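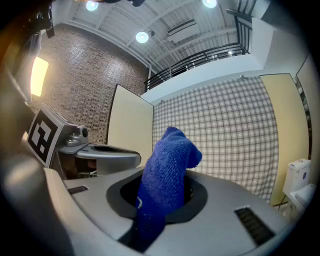 # About Stemau

Stemau is a small swimming school, and we teach people of every age to feel at home in the water. We started with one borrowed lane, a bag of floats and six nervous grown-ups who had all told their families they were "just going to watch". By the end of that first term all six could swim a width, and one had already signed up her sister!

Our founder, Samran Duangkaew, learned to swim at 34. He still talks about it in nearly every first lesson, mostly the part where he held on to the rail for three weeks. That's why our beginners' course has no set pace. Some people put their face in the water on day one, some take a month, and both are fine with us.

## What we teach

We run classes for babies with a parent, for children from four upwards, and for adults at every level. The adult beginners' group is the one we're proudest of (and the noisiest, by a long way). There's also an early lane session at 6 in the morning for people who can already swim but want to tidy up their front crawl before work.

Darius Stankevičius looks after the children's lessons. He came to us from Irell, where he coached a junior club, and he brought with him a huge collection of pool games that we've been adding to ever since. Ask any of our seven-year-olds about Shark Post Office – you may be there a while.

## Where we swim

Most lessons are at the Moreira pool, which is warm, quite shallow at one end and has a proper set of steps as well as ladders. Stronger swimmers move over to Zamirov, where the pool is deeper and there's more room for diving and lifesaving practice. Both have family changing rooms, and Zamirov has the better hot chocolate.

We have 125 swimmers on our books this term. Classes are kept small, and you'll have the same teacher from the first week to the last.

## The long swim

Every April we hold a sponsored swim to pay for free places for local families. Everyone joins in, from the tinies with armbands to the early lane lot, and this year we swam 3434 lengths between us. The target was 3000, so there was a lot of cheering and a fair bit of cake!

## Come and say hello

You're welcome to sit in on a lesson before you book. Bring a costume, a towel and goggles if you like them – we keep spare pairs at the side. New courses start each term, and the adult beginners' group fills up first, so do get in touch early if that's the one for you.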